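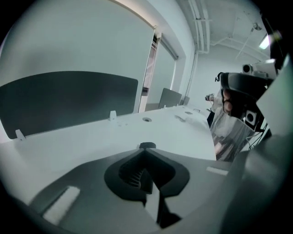
List: handheld-grippers
Subject: Re: Hekent two-finger handheld kit, anyone past the trial period?

Replying to the list instead of off-list, as two other people asked me the same thing after the February call.

Earlier message, quoted:

> We are looking at the Hekent handheld gripper kit for demonstration
> recording on desk-height tasks. The sales sheet is thin on three points:
>
> 1. How long does the finger linkage stay tight under daily use?
> 2. Is the camera mount repeatable after it has been taken off?
> 3. Does the subscription buy anything if we process our own data?
>
> We have an older Wullholm unit that still works, so there is no rush.
> Budget would cover two kits, possibly a third if the service plan is
> dropped. Objects are small office items, nothing heavier than a full
> stapler. Any numbers would help.

We have had two kits since last fall, both the standard version with the wide jaw. One is used every working day and the other is used when a second operator is free. Between them they have recorded over 2,000 episodes, nearly all on office desks: pick and place, cap and uncap, drawer work, folding paper, plugging and unplugging.

1. Linkage

The short version is that it holds up, with one adjustment you need to make yourself.

The fingers on our version are driven through a small gear stage. Out of the box there was almost no play at the fingertips. By episode 645 on the daily kit, our operators were reporting that the closed position felt soft, and the logged jaw width at full close had drifted enough that our replay arm was leaving a visible gap on thin objects. The encoder was fine. The two screws that set the gear preload had backed off.

Hekent's manual covers this on a page headed "Seasonal care" near the end, where I would not have looked. The procedure:

Power off and remove the finger pads.
Close the jaw by hand until it stops.
Turn both preload screws in small, equal steps until the jaw no longer rocks, then back each one off slightly.
Run the width calibration twice. If the second run disagrees with the first, the preload is too tight.

We put a low-strength threadlocker on the screws afterward and have not touched them again. The second kit got the same treatment before it had a chance to drift, and it has stayed inside our limit so far. I have not seen a broken tooth on either unit. Hekent support told us the gear set is a user-replaceable part, but it is not in the spares bag. Order one with the kit.

Pads wear much faster than the linkage. The stock pads polish up after a few weeks of paper and plastic. Grip on glossy objects drops off, and the operators start to squeeze harder without noticing, which shows up in the data as longer close phases. We change pads on a fixed schedule and log the change as a field in the episode header. If you train across a pad change without recording it, expect to spend an afternoon looking for a bug that is not there.

2. Camera mount

Repeatable enough for us, but not to the level the sheet implies.

The mount uses a dovetail with a side screw. If you remove it and put it back with the same screw torque, the image shift is small. If a different person puts it back, the shift is larger, and it is mostly rotation. We tested this by removing and refitting the mount 8 times and checking the reprojection of a printed target on the desk. Six of the eight were good. The other two needed a fresh extrinsic calibration before we would use the data.

What we do now is leave the mount on and carry the kit in a deeper case. The supplied foam insert forces you to take the camera off, so we cut a new one. Anyone who has to travel between sites should plan the same way.

Two other camera notes:

Exposure. Auto exposure hunts when the gripper swings from a white desktop toward a window or a ceiling light. Lock it. Our offices have mixed lighting, with warm strips on some walls and fluorescents elsewhere, and locked exposure with fixed white balance gave the most even results. You lose some detail in the darkest objects. We accept that.

Background. Wide lenses take in a lot of room. In an open office you will record coworkers, screens and anything on neighboring desks. Desk dividers help less than you would think at standing height, as the lens looks straight over them. We got written consent from everyone on the floor and run a face blur pass before anything leaves our storage. The kit does not do this for you at any service level that I know of.

3. Service plan

There are two parts to it: the hardware cover and the hosted processing.

The hardware cover is worth having in the first year. We used it once, for a trigger sensor that began reporting a half-pressed state at rest. The replacement arrived quickly and was matched to the old serial in their system, so the calibration history carried over. A second claim, for a cracked cable strain relief, was refused as wear. I think that was the wrong call given where the cable leaves the body, but the part was cheap.

The hosted processing is harder to justify in your case. It does trajectory recovery, time alignment between camera and jaw width, and a basic quality score. We ran 1,000 episodes through both the hosted pipeline and our own. Trajectories agreed closely on textured desks. On plain white desktops both pipelines lost tracking more often, and the hosted one was better at saying so, where ours would sometimes return a smooth path that was wrong. That quality flag is the one thing I would pay for. You can get most of the way there by thresholding on feature count and throwing out anything with a long low-feature stretch.

If you process your own data, check the export format before signing. The hosted plan writes Hekent's container and the local tool writes a folder of plain files. Converting one to the other drops the per-frame timestamps on older firmware. It is fixed in the current release, but our second kit shipped with the older one.

Against the Wullholm

We kept our Wullholm running alongside for a month. It is heavier at the wrist and the jaw opens less, but its trigger has better feel and the cable exits at the back, out of the way. On the Hekent the cable hangs close to the working area and will drag across small objects if you reach down at a steep angle. A strip of hook-and-loop on the forearm solves it.

Data from the two is not interchangeable without work. Jaw geometry differs, the camera sits at a different height, and the width signal is reported on a different scale. We tried mixing them for one drawer task and the policy did worse than with either set alone. With proper rescaling and separate embodiment tags it came back to level, with no gain that I could measure. If your existing Wullholm data is large, that is a reason to stay put for another cycle.

I also had a short look at the Zou kit at a supplier visit. It is lighter than both. I did not get to open it or record with it, so I have no opinion on the linkage.

What I would buy

For small office items at desk height, with a working Wullholm already on the shelf: one Hekent kit, hardware cover for a year, no hosted plan, a spare gear set and four sets of pads. Run it long enough to reach the first preload adjustment, then decide on the second. Operators need practice with the jaw speed limit before their episodes are usable, and it is easier to pass one kit between two people while they learn.

Open questions from our side, if anyone can answer:

Has anyone tried third-party pads with a softer compound? The Mornmont ones look as if they would fit the standard finger, but the hole spacing is not on their drawing.

Does the narrow jaw version use the same gear set? Support gave us two different answers.

Is anyone logging battery voltage with the episodes? We see short dropouts in the width signal late in a session on one of the kits and I would like to rule out supply before I send it in.

I can share the preload steps with torque values and the foam cutting file. Reply on the list so they end up in the archive.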